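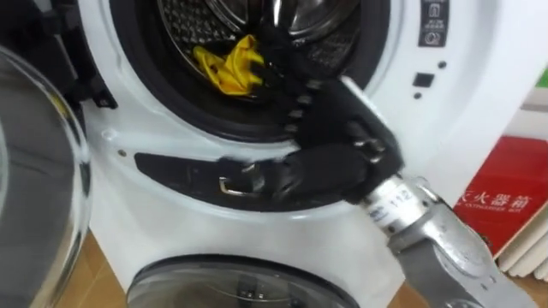

Staltby Laundry Equipment / Small Sites Team

Davar Laundry Arm, with jointed-finger hand
Lease: $1,062 a month, service included
Trial period: 30 days

Hi, I'm Homa Bahrami, and I look after the small sites at Staltby: guest houses, dental offices, gyms, salons, places with a couple of front loaders and a pile of cloths that never seems to get smaller. I ran a laundry room myself before I came over to the equipment side, so I'm going to talk about the Davar the way I'd talk about it to my old crew.

It's an arm with a black jointed hand on the end, and it works at an ordinary front-loading washer with the door open. You don't need a special machine with a chute or a hopper. In the photo the hand is at the lower rim of the drum, over the edge of the rubber gasket, with a yellow cloth lying just inside. If you've done this job, you know that spot. It's where you bend, reach in and feel along the gasket for whatever got left behind, and you do it all day long. My back remembers it well!

What it does

The Davar handles small flat goods: cleaning cloths, hand towels, napkins, pillowcases. It takes them out of the drum one or two at a time and drops them in a bin, or goes the other way and loads from the bin. It is slower than you are. I say that on every sales call and I'll say it here too – if you stand next to it with a stopwatch you'll be annoyed. Set it going and walk off to do the folding.

It doesn't do fitted sheets or duvet covers. It doesn't do anything with drawstrings, either (we tried aprons for most of May and I would like that month back). The most it should lift in one grab is 9 pounds, and wet bath sheets get to that faster than you'd think.

What changes for your people

This is the part I get the most questions about, usually from the person who does the laundry and has been told to come and look at a robot. Fair enough, I'd ask too.

At Zusine, the guest house where we put our first one, the same two people are on the rota as before. Their day is laid out differently. They used to split it by machine, one washer each, and now one of them sorts and starts the loads while the other folds and checks for stains. They swap at lunch. There's less bending, and more standing at the table, so please buy a decent mat for the table. I wish I'd told them that in the first week.

Somebody also has to be the person who knows the arm. That means wiping the fingers down, clearing a dropped cloth, and restarting a job after a stop. It's real work, it takes up part of a shift, and I think it should be written into the job and paid for. When a manager tells me the staff can just fit it in, I push back a bit.

Then there's the noise, a sort of soft whirring with clicks in it. One of the Zusine folks likes it and the other one wears earbuds.

Before you order

Measure with the washer door wide open. Everyone measures with it shut! The door swings out a good way and the arm has to come in from the opposite side, so you need clear floor there. Stacked machines are fine, but tell us which level you want it to work on, as the mount is set for one height at a time.

Keep the way to your fire extinguisher clear when you plan where the arm goes. Our fitter will move the arm before he'll let it get in the way of that, and you may not love the spot he picks.

Decide who opens and closes the door. On the standard lease a person does both, and the arm waits for the button. I prefer it that way. People like knowing it won't start until they say so.

What comes with it

Arm and hand
Floor mount, set at installation
Start and stop buttons, one each side of the machine
2 spare sets of finger covers
A half day of training at your place, with your own laundry

Training is for the people who will be using it, during paid hours. I run most of these sessions myself and I bring doughnuts. Bring your worst items, too: the frayed cloths, the towel that's turned into a rope. I'd much sooner see the arm fumble them while I'm there than hear it over the phone.

Questions and site visits

Write to the small sites desk and ask for Homa. Send the make of your washer, a rough sketch of the room and a list of what you wash in a normal week. If it's mostly duvet covers I'll tell you to save your money.

Page updated February 1, 2021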